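How to lay a simple place setting on a dark table

I've had a black table for years and I love it, but it does show up every crumb, and plates used to look a bit lost on it. A woven placemat sorted that out for me. I've got 7 saved on my wish list from Usuga and I'm still using the beige one, so that tells you how decisive I am!

Start by wiping the table down and letting it dry. Then put your mat down before anything else. I like mine turned at an angle, with a corner pointing towards the chair - it looks a bit more relaxed, and it gives you a longer stretch for the cutlery.

Next comes the plate, more or less in the middle. A plain tan or sandy colour is lovely on a beige mat (white works too, it's just a bit starker).
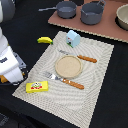
Plate near the middle, with the knife and fork running parallel on either side.

Once the plate is down, lay your knife and fork on the slant so the handles point the same way. I know the proper rule is fork left, knife right, and if my gran were coming I'd do it properly. For a weekday lunch I go by what looks nice. Wooden handles are worth looking out for, by the way, they warm the whole thing up. Just don't put them in the dishwasher - I ruined a Somar set that way in June.

Now add one bit of colour. Only one, or it all gets busy.
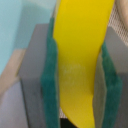

Yellow is my favourite for this because it stands out so well against beige and black. A lemon would do it, or a folded napkin, or whatever you've got in the kitchen.

Then stand back and check it from where people will be sitting. If the mat has gone wavy, flatten it with your hand and start the plate again.

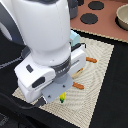
Frayed edges don't bother me at all on a woven mat, but if they bother you, trim the loose threads with sharp scissors and leave the rest alone. Pulling them only makes it worse.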